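Bultico to bring robot arms to packing benches at Plillport works

Staff at the Plillport works will start sharing their benches with robot arms from March, under a plan agreed between Bultico and its automation supplier, Rusel. No jobs will go as a result, the company said, and the people who now load pegged trays by hand will be trained to set up and look after the new stations.

Bultico makes small fittings for the furniture trade. Much of the work at Plillport is handling: picking up a tray, setting it down square, filling it, moving it on. A full shift at one bench can mean more than 1,000 lifts, and sore wrists and shoulders have been the most common complaint raised with the site's health team.

Under the new layout the arm does the lifting and placing. The person at the bench checks the parts, deals with anything that has gone wrong and decides when the station runs and when it stops. Each operator will look after one station at first. Whether that changes will be reviewed with staff after the first 5 months.

The layout was worked out in simulation before any equipment was ordered. Operators from both shifts sat in on the planning meetings and asked for changes, among them a lower bench and more room to walk behind it.

Simulated bench layout, with the white arm over a black pegged tray:

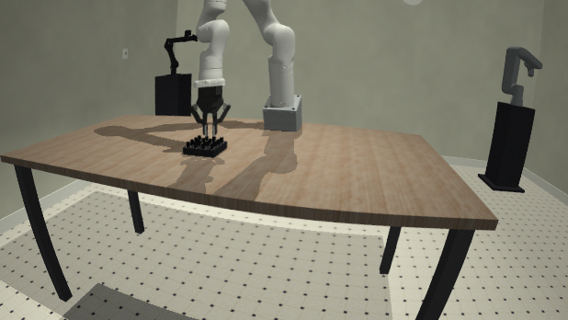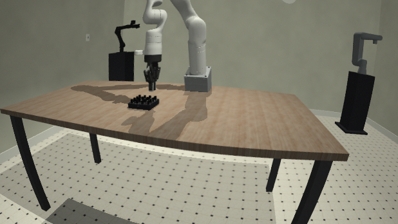 Hok-lam Ko said the part that mattered most was being asked early, while things could still be moved on a screen, and that the real test would be how the stations felt at the end of a long shift. Ko added that people on the late shift still wanted a clear answer on who would be called out when an arm stopped at ten at night.

Bultico said a Rusel engineer would be on site for both shifts during the first weeks, and that the late shift would have its own trained lead after that. Pay grades for the new role have been settled. Operators who finish the training move up one grade, and those who would prefer to stay on hand work can ask to do so – there will still be short runs that are not worth setting up an arm for.

Training takes place in paid hours and covers safe stopping, changing a gripper, clearing a dropped part and basic fault finding. The first group of 75 will begin before the stations are switched on. All 200 production staff at Plillport will be offered a place in time.

The Ostrowski site will keep its present benches for now. A decision there will wait until the Plillport review has been shared with staff at both sites.

Press enquiries should be sent to the Bultico communications office at Plillport.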